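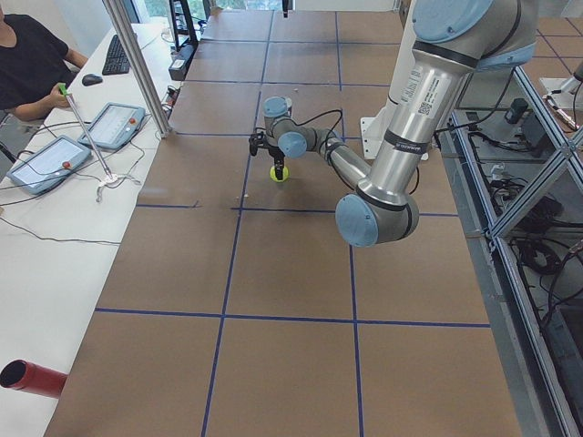 3. Règles de conduite du poste

3.1 Périmètre

Les règles présentées dans cette section s'appliquent aux essais de préhension et de dépose d'objets menés sur le poste de Flunport entre mai et la fin de la campagne. Elles ont été rédigées à partir de la documentation du constructeur, de la norme ISO 10218 et de la spécification technique ISO/TS 15066, puis modifiées à deux reprises après les premières sessions. Le site d'Ullholm a suivi la même version du texte, à l'exception du paragraphe sur les vitesses (3.4), pour lequel il a gardé ses propres valeurs.

Nous ne traitons pas ici de la mise en conformité du poste au sens réglementaire. L'appréciation des risques a été faite séparément et ses conclusions sont reprises telles quelles. Ce qui nous occupe est la pratique quotidienne : qui commande le bras, où l'on peut mettre les mains, ce qu'on note et à quel moment on s'arrête.

3.2 Découpage du plan de travail

Le plan est divisé en cases par des bandes adhésives bleues (figure 3). Ces bandes ont deux usages. Elles servent de repère pour la dépose des objets, chaque case portant un identifiant dans le protocole, et elles fixent la limite que l'opérateur ne franchit pas pendant un cycle. Seize cases sont utilisées pour les essais. Les autres restent libres et ne reçoivent ni objet, ni outil, ni câble.

La règle d'origine demandait que l'opérateur reste « hors de la zone de travail ». Cette formulation s'est révélée inutilisable : deux opérateurs interrogés séparément ne plaçaient pas la limite au même endroit. La version retenue se réfère aux bandes, que chacun voit depuis sa chaise. Une main posée sur le bureau est admise; une main au-dessus d'une case, quelle qu'elle soit, entraîne l'arrêt du cycle et son rejet du jeu de données.

Les bandes sont contrôlées au début de chaque session. Une bande décollée ou déplacée est refaite avant le premier mouvement, avec le gabarit -- jamais à l'œil. Les écarts constatés sont portés au cahier même lorsqu'ils paraissent négligeables.

Figure 3. Bras en cours d'essai : une petite balle jaune-vert est tenue par la pince à deux doigts au-dessus du plan quadrillé. Les boîtiers de commande sont posés sur le bureau blanc, à gauche.

3.3 Boîtiers de commande et arrêt d'urgence

Un boîtier laissé sur le bureau doit avoir son bouton d'arrêt d'urgence accessible et dégagé. Aucun document n'est posé dessus, et les câbles ne passent pas devant le bouton. La règle vaut aussi pour un boîtier qui ne commande pas le bras en mouvement : lors d'un exercice mené par Xiaoyan Wei, plusieurs participants ont saisi le boîtier le plus proche sans vérifier auquel des bras il était relié.

Nous avons tiré de cet exercice une consigne supplémentaire. Avant chaque session, l'opérateur désigne à voix haute le boîtier du bras actif, et la seconde personne présente le confirme. L'essai d'arrêt d'urgence est réalisé ensuite, bras en mouvement lent, pince vide. Si le bras ne s'immobilise pas ou si le message attendu n'apparaît pas à l'écran, la session est annulée. Le redémarrage du contrôleur ne suffit pas à lever l'annulation; il faut l'accord du responsable du poste.

Le réarmement est confié à la personne qui a déclenché l'arrêt. Cette disposition est plus stricte que celle du constructeur et allonge un peu les reprises. Joris Kramer avait proposé de la supprimer pour les arrêts déclenchés par erreur, mais le tri entre erreur et arrêt justifié se faisait alors dans l'urgence, et nous l'avons maintenue pour tous les cas.

3.4 Vitesse et hauteur d'approche

La vitesse est réduite dès que la pince descend sous la hauteur d'approche définie dans le programme. Cette hauteur est la même pour toutes les cases. Une version antérieure l'ajustait selon l'objet, ce qui donnait des cycles plus courts mais obligeait l'opérateur à connaître l'objet suivant pour savoir à quel moment le bras allait ralentir.

La force de serrage est réglée par classe d'objets et n'est pas modifiée en cours de session. Pour les objets déformables, la valeur est choisie sur un lot à part, dont les cycles ne sont pas comptés. Un objet tombé reste où il est jusqu'à l'arrêt complet du bras. S'il roule hors du plan, on ne le rattrape pas.

3.5 Propreté et câblage

Le plan est essuyé entre deux séries. Les débris de petite taille gênent peu la préhension, mais ils perturbent la segmentation lorsque leur teinte tranche sur celle du support. Leur présence pendant une série est signalée dans le cahier et la série est conservée.

Les câbles du poignet font l'objet d'un contrôle visuel dans trois postures extrêmes. La boucle doit rester assez ample pour la rotation complète du poignet et ne pas descendre plus bas que la pince. Les câbles du bureau sont ramenés du côté opposé au plan de travail.

3.6 Tenue du cahier

Chaque cycle est enregistré avec son numéro, la case de départ, la case d'arrivée, l'objet et l'issue. Les interruptions sont saisies au moment où elles se produisent et non en fin de session. Qianru Deng a relu les cahiers des deux sites en aveugle et relevé surtout des motifs d'arrêt trop vagues (« problème pince », « à revoir »). Une liste fermée de motifs a donc été introduite, avec un champ libre facultatif.

La campagne compte 3 496 cycles enregistrés, dont plus de 2 000 sous la version définitive des règles. Les cycles antérieurs ont été gardés pour l'analyse des trajectoires, mais écartés de celle des interruptions, les motifs n'étant pas comparables d'une version à l'autre.

3.7 Limites

Les règles supposent deux personnes présentes, un seul bras en mouvement et un plan fixe. Elles n'ont pas été éprouvées avec des bras fonctionnant simultanément. Le projet Gadum, qui reprend une partie du matériel, prévoit ce cas; Cecilia Kyei et Wanting Ren en préparent l'annexe. La question du partage des cases entre bras y est ouverte, de même que celle de l'arrêt commun -- à Flunport, chaque boîtier n'arrête pour l'instant que son propre bras.

Le texte complet des consignes, dans sa version du 26 février 2021, figure en annexe B.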